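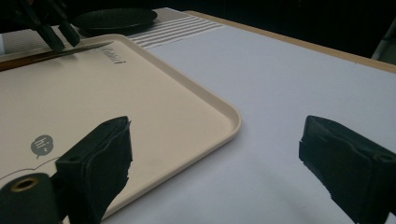 Community > Table & Kitchen > Everyday Care

Browse Ask Unanswered Members Sign in

Filed under: trays, plastic, stains and scratches, setting the table

How do I get a big beige plastic tray looking decent again without rubbing off the printing?

I'm hoping someone who has been through this can point me in the right direction. We have a large beige plastic serving tray, the kind with rounded corners and a raised rim all the way round, and it lives on the white table in our kitchen more or less permanently. It has printing on it, a little logo with "hi" in it and some thin line work, and I've grown fond of it over the years (it came with us from the old apartment on Gouveia Street, and it must have carried every breakfast in bed I've ever been given, which is a shorter list than I'd like).

The trouble is that the surface has gone dull and there's a brownish ring from a teapot that I can't shift. Dish soap does nothing. I bought a bottle of Stuvora cream cleaner because the label said it was good for plastic, but I tried a dab on the underside first and it felt gritty between my fingers, so I chickened out. I don't mind a few scratches. I do mind losing the printing, and I'd really hate to make it sticky.

Second thing, while I'm here. The tray slides on the white tabletop whenever one of us reaches across, and my mother-in-law is coming to stay in September and she is a great one for leaning on things. We have gray placemats with white stripes and I could put one underneath, but the tray is a good bit bigger than the mat and I worry it would rock. Does anyone do this? Thank you in advance, and sorry for going on!

Posted by teapotandtoast, 2019-08-25

mapleporch

Oh, I feel for you, I have a tray I would run back into the house for. Put the gritty stuff away, you were quite right to stop. What you want for a tea ring is plain baking soda, mixed with just enough water to make a paste like thin frosting. Spread it over the ring and keep it well clear of the printing, then go and do something else for half an hour. Wipe it off with a soft cloth and lukewarm water and don't scrub, even if you're itching to. Mine took 4 rounds of this over one weekend, and the first two did so little that I nearly gave up.

Over the logo I would only ever use a drop of dish soap on a damp cloth, and pat it. Printing on plastic can be tougher than it looks or it can come off like a temporary tattoo, and you won't know which until it's too late. Please don't use acetone, and please don't use those white melamine sponges. They are really very fine sandpaper, and I dulled a whole corner of mine with one before I understood what I was doing.

As for the dullness, some of that is simply age. I dry mine with an old cotton pillowcase straight after washing and it does come up a bit brighter than if it's left to drain.

On the sliding, I wouldn't use the placemat. If the tray hangs over the mat on all sides, it will tip the moment somebody leans on the rim. Get a roll of the rubbery mesh people use for lining drawers (ours is Grultby, but any will do) and cut a piece 2 inches smaller than the base each way. You won't see it at all. Lift it once a week and wipe the table under it, as crumbs do find their way in, and toast crumbs most of all. Then your nice striped mats are free for the plates.

flerent_fan

just put it through the dishwasher on the top rack, mine has been fine

bluecolander

I'd be careful with the dishwasher unless the tray is marked for it, and a large one may not even fit on the top rack. We had one warp at the heating element end and after that it spun on the table like a record.

Agree with mapleporch on the baking soda. If the ring still shows after that, white vinegar on a cloth, dabbed on the stain only and rinsed off well, got the last of ours. I wouldn't go any stronger. For the slipping I used four clear stick-on bumpers from the hardware store, one near each corner on the underside. Wash and dry the plastic first or they'll peel within days. They do lift the tray a hair, so check it sits level before you load it up with a full teapot.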